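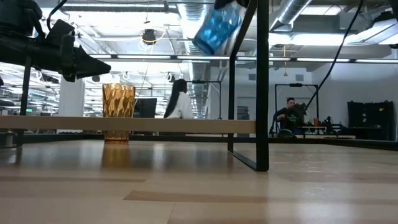
Amber and blue tumblers at the shelf table, Hofstetter open day.

Report of the visit to Hofstetter, 6 Jul 2019

The Flenum Society for Household Design was received at the Hofstetter premises by Kosmas Psarras, who has managed the showrooms and workshops there for several years. The party numbered 17 and included two student members. Bríd Cullinane led the group, and the present report was compiled from her notes and those of Olanrewaju Afolabi.

Members will recall that the visit was first proposed in March, after Mr Psarras wrote to the Society about the small shelf units which the firm supplies for shops and canteens. The programme was in two parts: an hour in the timber store, followed by a longer session among the finished tables, where pieces may be seen with glassware set out on them.

The timber store

Kadir Akbulut conducted the first part. Boards are kept in racks along the north wall and are sorted by colour before they are sorted by length. Mr Akbulut explained that a table top made up from joined boards will always show some variation, and that the firm leaves darker strips in place where they are sound. Several members asked whether customers object. He replied that a few do, and that they are offered a more uniform top at a higher price. The question of storage took up more of the hour than had been planned, and the party did not see the veneer section.

The tables and shelves

The second part was of greater interest to most of those present. The shelf table is a plain piece: a pale wooden top with a high gloss, and above it a single raised plank held by black metal supports. The metalwork is flat bar, with a foot resting directly on the top. Opinion on this was divided. Ms Cullinane considered that the black bar sat well against the pale wood, while other members would have preferred something lighter in appearance.

The finish was discussed at some length. A glossy surface shows the light from overhead very plainly, and it also shows wear; there is a patch of small shiny marks towards the right-hand side of the top. Mr Psarras made no difficulty about this. The table is in regular use at the works, he said, and the firm would sooner have visitors look at a used surface than at a new one. He recommends a satin finish for canteens and keeps the gloss for display.

The glassware attracted a good deal of attention. The amber tumbler has a faceted texture resembling cut diamonds, with a thick base of a deeper orange-brown, and it widens towards the rim. On the polished wood it throws a long golden-brown reflection, and more than one member remarked that the reflection was the best thing on the table. The blue tumbler is translucent and has a dimpled surface which catches the light in small pale points. Both are from the Zeltano range, which Hofstetter buys in for display and sells in boxes at the trade counter. The smallest trade order is 500 pieces - a disappointment to those who had hoped to take home a pair.
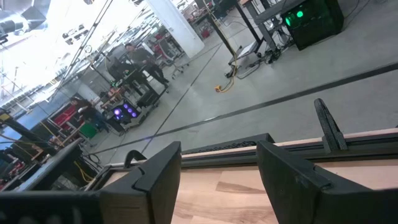
Stelios Raptis, who has charge of fittings, then answered questions on maintenance. His advice for a top of this kind was to wipe it with a soft damp cloth and to dry it at once, working along the grain. Abrasive pads should be kept away from it altogether. Glasses with a rough underside ought to stand on a mat. Where a raised shelf is fitted, he asked that the screws be checked twice a year, and that the shelf be emptied before the table is moved. He regards the last point as the one most often ignored.

Mr Afolabi enquired about the height of the shelf. It is set at the works to suit the customer, and the supports cannot be altered afterwards without new holes. A version with adjustable supports was offered under the name Haker and has been withdrawn; Mr Raptis thought it might return if there were enough enquiries. Members who wish to be counted among them may write to the firm directly.

The floor throughout this part of the building is smooth grey concrete, and visitors are advised to wear sensible shoes. Tea was served in the front office at the close of the visit.

The Society has recorded its thanks to Mr Psarras and his colleagues. A further visit, to include the veneer section, has been offered to a maximum of 18 members. Names should be given to Ms Cullinane, and those who were unable to attend on this occasion will be given first refusal.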